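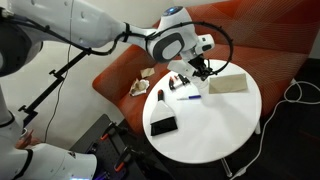

How to Get Something Useful Out of a Robot Demo Day

Most robot open days are built to send you home impressed, and if you're the person who has to report back to a boss with a budget, impressed is no use to you. I've been to enough of them to have a routine. The one I'll use as my example was Okell's open day in March, where the table work was set up in a lounge next to an orange-red sofa. Start with the objects before you look at the arm. On the table under the gripper there was a small hand brush, a pen with a blue cap and a flat piece of tan paper. Those are decent choices. Flat paper on a flat table is a mean thing to ask of a gripper, and a pen rolls. If all you see at a demo is foam blocks, keep your coat on.

Before you go

Write down one job from your own building that you'd want done. Mine was clearing a packing bench at Kettani at the end of a shift. One job is enough. People who turn up with a general interest in automation get a general answer.

Ask the host by email what will be shown and who will be running it. You want an engineer in the room. Biljana Jurić from Okell answered me in two lines and told me she'd be at the table herself, which I counted in their favor.

Step 1: Watch it all the way through, three times

Don't film the first run, just watch. Then ask for the same job twice more without a break. Any arm can have a good minute. Note every time a person reaches in, moves something or presses a key, and don't be shy about writing it down in front of them.

Step 2: Ask who is driving

An arm can be steered by a person, play back a stored path or work from its own cameras. These look nearly the same from a chair and cost very different amounts to live with. Ask it bluntly: "Is anyone controlling this right now?" If the reply starts with the word "essentially," ask again.

Step 3: Change the table

Ask whether you can move one thing the width of your hand. Then turn it around. Then ask them to swap in something they haven't tried. A clear container is a good test, as see-through plastic gives a lot of vision systems trouble, and so is anything with an awkward shape and a long bar. 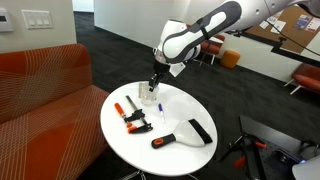
The gripper at the mouth of the clear container, with a bar clamp, marker and hand brush on the table.

Step 4: Get numbers, then ask what they mean

A slide at the Clokiven show I went to the same month said 1,000 picks. Hanane Ghoneim, who came with me, asked how many had failed and whether a pick counted if the thing was dropped afterward. We were promised a follow-up. I'm still waiting for it.

Ask for these in writing:
Runs attempted, including the bad ones
Objects used, and whether they were new to the system
How often someone had to step in
Time to set up for a different job

Step 5: Stay for the boring part

Hang around for 20 minutes after the crowd heads for the coffee. Watch how they restart it and how long the reset takes. Ask what broke this week. Engineers will usually tell you, and it's worth more than the talk.

Afterward

Write your notes up the same day, with what you saw in one column and what you were told in another. My second column is always longer. Mounir Abdel Hamid, who signs off on our equipment, reads only the first.

If the vendor wants a decision within 7 days, say no. If they offer to run your own parts on their table, say yes, and send the ugly ones.

Updated June 2, 2026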